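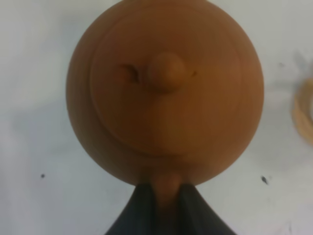
27 May 2019 — wearables bench, step and heart rate comparison

Units on the bench: Brollau band, Tastach watch, Prenside chest strap as reference. The Gagnon clip is still charging and stays out of today's tables. Firmware on the Brollau is the same as in February. The Tastach updated itself when paired, so the old Tastach numbers should not be mixed with these.

Setup

Brollau on left wrist, Tastach on right, both one finger width above the wrist bone. Swapped sides at the halfway point. Strap electrodes wetted before the first walk and again before the stairs. All three clocks synced to the same phone. The Tastach drifts from phone time when Bluetooth is off, so Bluetooth stayed on throughout and the battery figures below are worse than a normal user would get.

Steps

Corridor loop, normal pace, arms swinging. Hand tally 2,645.
Brollau: 6 over.
Tastach: 200 under.

Nearly all of the Tastach loss is in short walks. It appears to wait for a run of regular steps before it starts counting, and it does not add the first ones back in. On the long straight section it tracked the tally closely. The Brollau counts from the first step but also picks up hand movement at the desk. Typing gave nothing, opening and closing drawers gave a few.

Pushing the equipment cart with both hands on the bar: both wrist units undercounted badly. Not tabulated, the tally sheet for that walk was incomplete. Repeat. 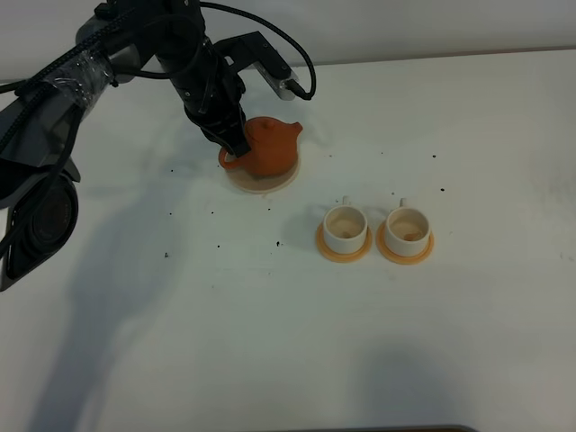 Heart rate

Seated rest, then stairs, then seated recovery. Three runs. Compared at matching timestamps with the Prenside strap.

At rest both wrist units agree with the strap closely enough that I would not separate them. On the stairs the Brollau lags on the way up and then overshoots once the wearer has stopped. The Tastach lags less but dropped out on the second run and held its last value on screen with no sign that it was stale. The export shows a gap at that point, so use the export and not the display. Tightening the strap by one hole removed the dropout on the third run. One run is not enough to call that the cause.
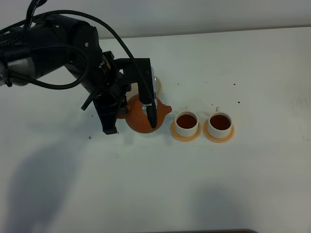 Sleep and battery

Martim Morais wore both overnight. The Brollau logged him asleep while he was reading in bed. The Tastach got the start of sleep right by his notes and missed one waking. Neither gives raw movement data for the night, only the stage chart, and the two charts do not look like the same person.

Battery: Brollau still showed more than half in the morning. Tastach asked for the charger before breakfast — continuous heart rate was on, screen on wrist raise.

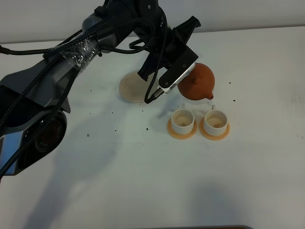
Which of the two should be used for the step log in the next round?
The Brollau, worn on the non-dominant wrist, with desk time cut from the log by hand.

To do
Repeat cart walk with a full tally sheet.
Turn off auto update on the Tastach before it is paired again.
Charge and pair Gagnon clip, run the same corridor loop.
Martim to send his sleep notes as a text file, the photo of the page is hard to read.
New electrode gel for the strap.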